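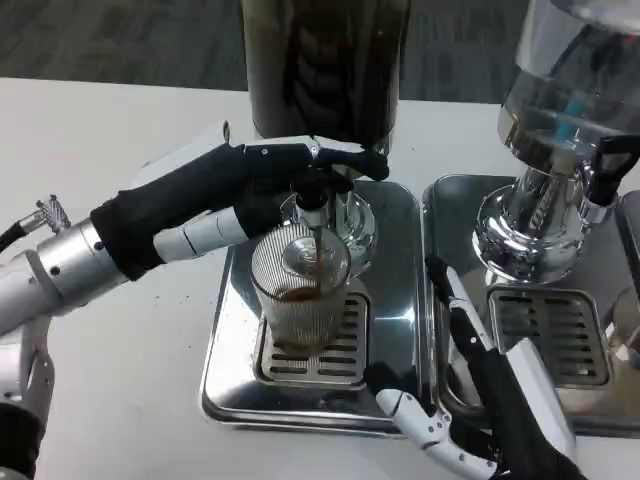
Should I buy a five-finger hand or a simple two-finger gripper for pulling levers and small handles?

A two-finger gripper is enough for most levers, if the lever always stands in the same place and moves in one direction. Take the five-finger hand when the handles have different shapes, or when the hand must also hold other things in the same job.

Posted by Kulsoom Jadoon

I want to add some details to my short post above. We are a small workshop and we have one budget for the hands of a two-arm robot. The tasks are levers, knobs, push buttons and light cups. My colleague prefers the Gasau two-finger model because it is simple to repair. I prefer the Skenis hand with five fingers, but I am afraid of the number of small joints. Has anybody used both on the same arm? I would like to hear mostly about slipping, and about how long the setup takes.

Mitiku Woldegiorgis

I used both on the same arm for several months, until November. For the comparison I made 50 pulls of a spring lever with each one. The Gasau finished 40 of them without slipping. The Skenis finished only 20 on the first evening, and I was quite disappointed. Then I put thin fabric gloves on the hand, the kind with a rubber layer on the palm, and I lowered the closing speed. After this it reached the same result as the gripper.

The bigger difference was in the approach angle. With two flat fingers you must come to the lever almost straight, so the wrist has to turn a lot, and my arm came near its joint limit. With the five-finger hand I could lay the fingers over the top of the lever and press down with the whole forearm. The fingers do not need to be strong for this. They only need to stay curled.

About the setup: the gripper was working before lunch. The hand took me up to three days, mostly for the finger calibration, which I had to repeat after I changed the glove. Please write down your zero positions before you put anything over the fingers. I did not do it, and I lost an afternoon.

One more point, about cups. A smooth cup with thin walls is difficult for both. Start with a low force and raise it in small steps, and watch the cup from the side camera. The wrist camera does not show you if the wall is bending.

Ezequiel Collado

get the two finger one. Cheaper, and less things to break

Zinash Feyisa

I agree with most of what Mitiku wrote, but the controller is also important. We ran the same hand with the Yimer controller and with an older one, and the older one sent the finger commands late. The hand closed after the arm was already moving — so it pushed the lever sideways. It looked like slipping, and we blamed the fingertips for a long time. Check the delay first, before you buy gloves or new pads.

If you have two arms, you can also mount one of each. We keep the five-finger hand on the left for handles and the gripper on the right for holding cups. You need two calibration files and two sets of spare parts, and the operator must remember which side does what. For a small workshop I think this is acceptable.

Filed under: Robotics > Grippers & Hands > Buying advice

We use cookies to remember your login and your settings. Accept all | Manage choices

Comments

Bethel Beyene: Which glove size did you use on the Skenis? Mine is pulling at the thumb and the thumb does not open completely.

Mitiku Woldegiorgis: Medium, but I cut the thumb seam a little and sewed it again with more space.

Kulsoom Jadoon: Thank you to all. I will measure the controller delay this week and then decide. The idea with one of each is new for me.

Bethel Beyene: Does the Drasinton wrist adapter fit both? The bolt pattern in the drawing is not clear.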